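Sunday, August 3, 2025

Trip notebook, day 14. Bus up from Feltaton left late and the driver took the old pass road, so we topped out at 2540 metres (my ears popped twice!) before dropping into Givura. Najwa Srour slept through the lot.

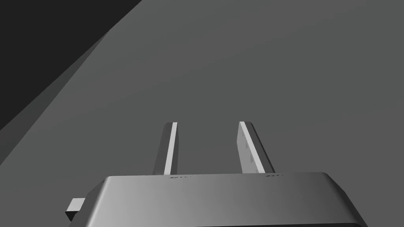 Room at the Bevan is fine, bit noisy over the bakery. Paid 541 for two nights, breakfast included. Najwa wants to walk to Flulley tomorrow and I've said yes, provided we set off before the heat. Must ask at the desk about buses back, and buy plasters.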